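Unit pricing should cover timber

Supermarket shelf labels in this country carry two prices. One is for the packet, the other is per 100 grams or per litre, and most shoppers now use the second without thinking about it. Walk across the car park to the hardware store and the second price disappears. Timber, panels and boards are sold by the piece, by the lineal metre, by the square metre or by the pack, often all four in one aisle. I think large hardware retailers should be required to show a price per cubic metre, or per square metre at a stated thickness, on every solid timber product they sell.

The problem starts with sizes. Sawn timber is described by its nominal dimension, and dressed timber is smaller than that because planing removes material from each face. A buyer comparing a rough board with a dressed one is comparing two different volumes. Some labels give the finished size, some give the nominal size, and a few give both in type too small to read from the trolley. None of this is dishonest. The convention is old and the trade understands it, but the trade is no longer the only customer.

I priced materials for a set of shelves at two outlets, Hurthorpe and Woltia, using one species and as near to one grade as I could manage. At Hurthorpe the material came to $472. At Woltia it came to $625. The Woltia boards were thicker, so the higher figure did not settle anything. Working out which was cheaper by volume took a tape, a calculator and two trips, as Woltia's website gave the nominal thickness only. A printed unit price would have answered the question at the shelf.
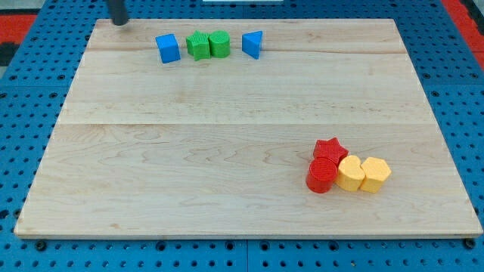

Glued panels make the comparison harder again. A panel is made from narrower planks joined edge to edge, and its price includes machining, adhesive and press time as well as wood. A buyer with the tools to joint boards at home needs to know what that work is costing. On a pale board with faint grain, the seams between the glued planks show as straight lines across the surface, and that is often all a customer has to go on in telling a panel from a single wide board. The label may say "solid", and it is correct in both cases. With a common unit price on the panel and on the loose boards beside it, the premium for joining would be visible as a number.

Retailers raise three objections. The first is that price per volume ignores grade. It does, and price per 100 grams ignores the quality of cheese. The shopper is trusted to weigh one against the other. The second is moisture content, which changes the dimensions of a board in storage. The change is small against the price differences at issue, and a rule could refer to the dressed size as supplied. The third is cost. The dimensions are already in the stock system, so the calculation is one multiplication and one division per line, done once.

The measure I would accept is a narrow one. It would apply to solid timber and edge-glued panels, in stores above a set floor area, with the actual thickness printed beside the unit price. Plywood and composite sheet could follow later. Small yards selling mixed or recycled stock should be exempt – their boards are priced individually and often by eye, and a rule written for barcoded stock would not suit them.

Online listings should be included from the start. They are where most of the comparing is done, and at present the thickness is frequently on a separate tab from the price.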